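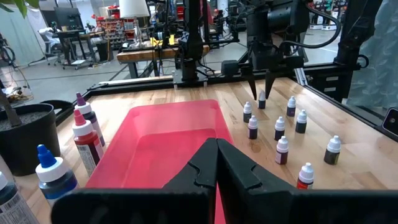

By Pao-chu Wei | May 31, 2018 | 3 comments

Setting up a table for mixing food coloring

Work on a tray with a raised rim. Mine is translucent pink-red plastic, and it goes in the middle of the table with the large squeeze bottles on the left and the small dropper bottles on the right.

1. Put 2 tablespoons of water in a cup and set the cup on the tray.
2. Add one color at a time, lightest first. Stir after each.
3. Write down the drops as you go.
4. Cap each bottle before you open the next.

Wipe spills right away. Butcher block stains, and mine has a few dark spots near the small bottles. Rinse the tray in cold water when you finish.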